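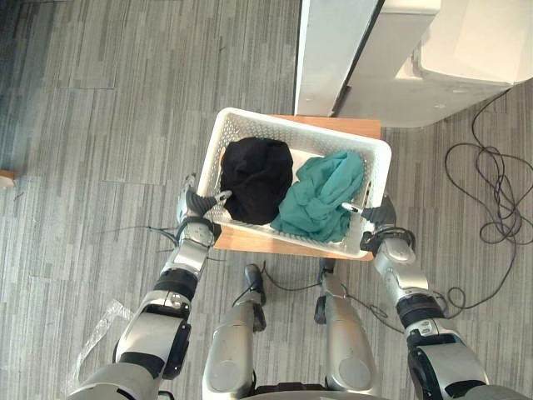
HOUSEHOLD PRACTICE 3: SORTING, CARRYING, FOLDING
Handout for the evening group. Instructor: Mwajuma Odera
Mar 19, 2021

Where we left off

Last time we covered reading care labels, and several of you discovered that the little triangle is about bleach and has nothing to do with camping. Keep the symbol chart. It comes back in the final session.

The basket

A laundry basket has one job and is mostly used for four others, chiefly as long-term storage for clean clothes. For this course it is a thing you carry and then empty.

Get one with a smooth, thick rim, which is kinder to the fingers, and with holes in the walls so that air gets in. A basket with solid sides is a bucket, and a damp towel left in it will smell like a pond by the weekend. The Wollach basket on your supply list is fine. So is whatever you own already.

Carry with a hand on each side and the load spread across the bottom. The one-hip carry is traditional and I do it myself, but your back will send you a bill.

Dark and bright

Two pieces are plenty for a first exercise. Take a black cloth and a teal one. Most people put both under "colors" and go off to make a sandwich. Ask first:

Has either one been washed before? New black and new teal both like to share their dye.
Do they feel about the same weight? A heavy cloth holds water long after a thin one has given up.
Does either shed? Lint on teal is a nuisance. Lint on black is a lifestyle.

If the answers match, wash them together in cold water. If you are unsure, wet a corner of the darker one and press it on a white rag. Kojo Mensah skipped this step in the last course and now owns a set of gray napkins that he describes as "dove."

Folding from a heap

Crumpled cloth doesn't get flatter by waiting. Put the basket on the table, not the floor – bending is the part that makes people quit.

1. Lift out one piece by whatever edge you find first.
2. Run your hands along that edge until you reach a corner. A twisted piece will try to hide it.
3. Give it one good shake. More than one is theater.
4. Lay it flat, smooth from the middle outward, fold in half, and in half again.
5. Set it beside the basket. Putting it back in undoes the previous four steps.

For next session

Read pages 238 to 241 in the Krūmiņa booklet (skip the part on starch unless you were raised to have opinions on it). Bring one fitted sheet. We will be gentle with it and with each other.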